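Search this site Enter keyword Go

PRESIDENT PANĂ RECEIVES CREDENTIALS OF NEW ENVOY FROM ARICO, CALLS FOR RESPECT FOR ELECTION TIMETABLES

State House, Cirkbridge

President Smaranda Pană has called on governments in the region to hold elections when they fall due and to accept the results, saying that delays do lasting harm to public trust.
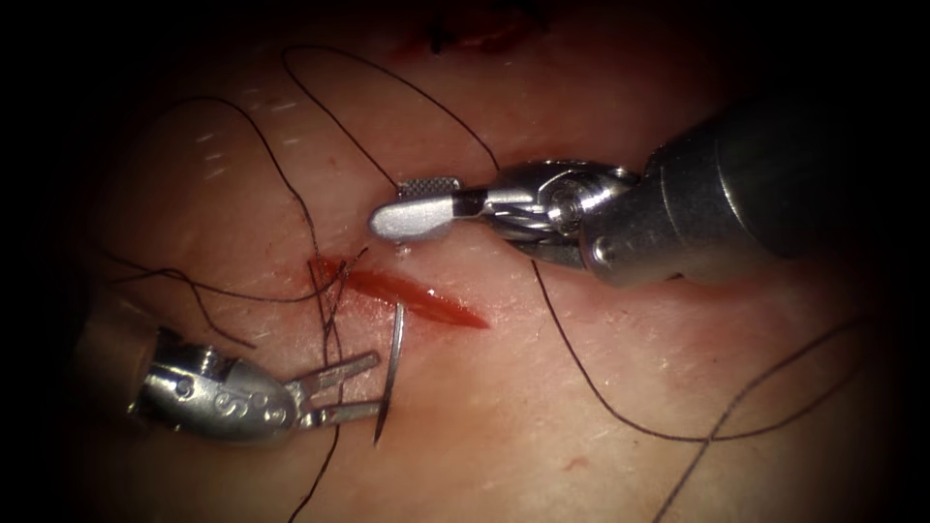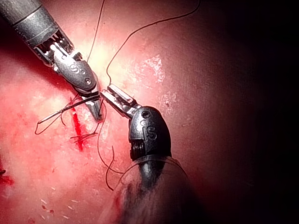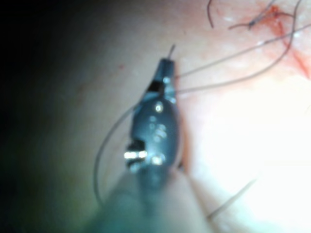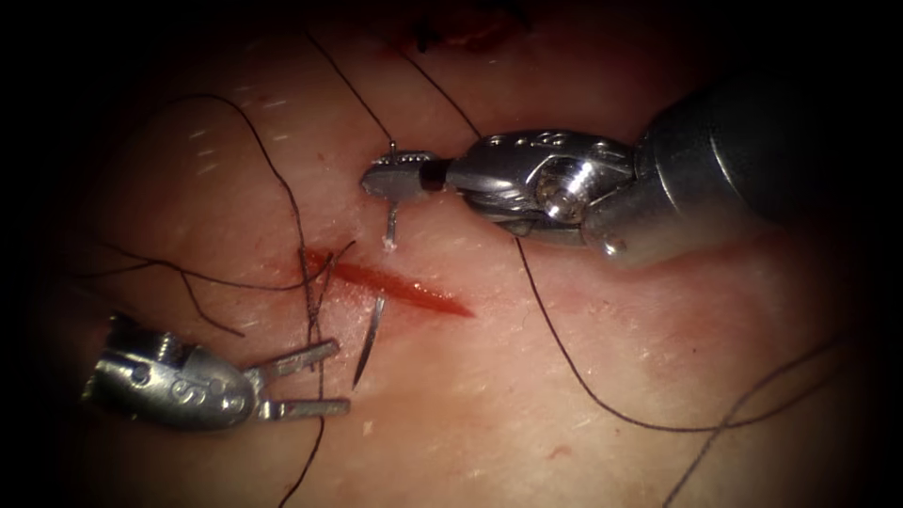
The President was speaking at State House in Cirkbridge, where she received Letters of Credence from the new Ambassador of Arico, Her Excellency Bianca Toma.

President Pană said that the two countries had kept up friendly relations for 36 years, through changes of government on both sides, and that she expected this to continue during the Ambassador's term.

"Our people voted in December, and those who lost went home and began to prepare for the next time," the President said. "It is an ordinary thing and it should stay ordinary. When a government puts off a vote once, it finds it easier to put it off again."

She thanked Arico for sending observers to the December poll. Their report made 54 recommendations, of which 46 have been accepted by the Government. The remaining eight, most of them on the funding of parties, will go before Parliament in the next session.

The President also raised the matter of the Radu border crossing, which at present closes to goods lorries at 6 p.m. She said traders on both sides had asked for longer hours and that she would like officials to settle the question before the harvest. Talks on the crossing have been under way at a technical level and will now be led by the two foreign ministries.

In her remarks, Ambassador Toma brought greetings from her Head of State and congratulated President Pană on the conduct of the election. She said that Arico had its own vote to prepare for and would be glad to learn from the way polling stations were staffed in country districts.

"We share a border, a river and a good many families," the Ambassador said. "My first task is to listen to the people who use the crossing every day. I have already had letters from them."

The Ambassador said that her country would renew the scholarship scheme under which students from the Zulia district attend universities in Arico. About 95 students have places for the coming academic year. She also confirmed that the visa section of the embassy, closed for repairs since the spring, would reopen shortly — applicants should continue to use the postal service until then.

President Pană welcomed the news on scholarships and asked that some places be kept for those training as teachers. She assured the Ambassador of the full support of her office.

The ceremony was attended by the Minister of Foreign Affairs, the Chief of Protocol and members of the Ambassador's staff. Ambassador Toma later signed the visitors' book and inspected a guard of honour in the forecourt.

Issued by the Press Office, State House, Cirkbridge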